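Looking after the hall tables

The twelve long tables in the Livmont hall were refinished in January, and several groups have asked what they can and can't put on them. Ludivine Boyer has written up the care sheet that now hangs inside the kitchen door. The main points are repeated in this item for anyone who hires the hall and doesn't use the kitchen.

The old varnish had gone sticky, especially at the end near the heaters. Régis Bodin sanded the tops back over two weekends and put on a hardwax oil from Seklow. It is a thinner finish than the varnish and shows more of the grain, but it will mark if water is left sitting on it.

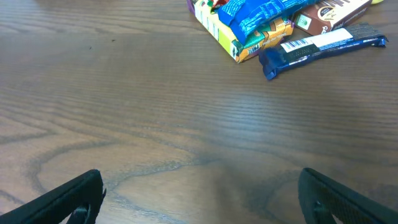

Photo: Ludivine Boyer

For everyday cleaning, use a damp cloth and then a dry one. The grey cloths in the drawer beside the sink are for the tables only. Please don't use the spray under the sink, as it is meant for the stove and will strip the oil. Craft groups should bring a plastic cover for glue and paint. Covers are kept on the bottom shelf of the storeroom, and there are enough for half the tables.

Hot drinks are fine with a coaster or a saucer. Urns and slow cookers need to go on the steel trolley. We had one white ring in the first month, and it came out with a little oil and a fine pad, but a scorch mark would mean sanding the whole top again.

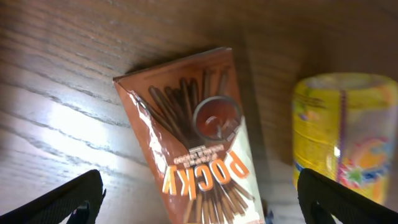 Crumbs and sugar should be wiped up before the tables are folded, as grit gets into the hinges and scratches the top underneath. Fold the legs in first, then carry each table with one person at either end. The storeroom rack holds them upright, tops facing the same way. Dragging them across the floor has already loosened a few of the rubber feet – spares are in a labelled jar on the windowsill.

The tops will get another coat of oil next January, and the hall will be closed for 2 days while it cures. A tin costs $99 and does all the tables. The hire fee stays at $20 an hour, with no extra charge for table use.

Comments

Margaret T.
Can we still use the blue painter's tape for the quilt layouts?

Ludivine Boyer
Yes, but take it off the same day please.

Col
Table nearest the piano still has a wobble. Foot's there, I think it's the bracket.

Jan P.
Much nicer colour than before. Thanks Régis.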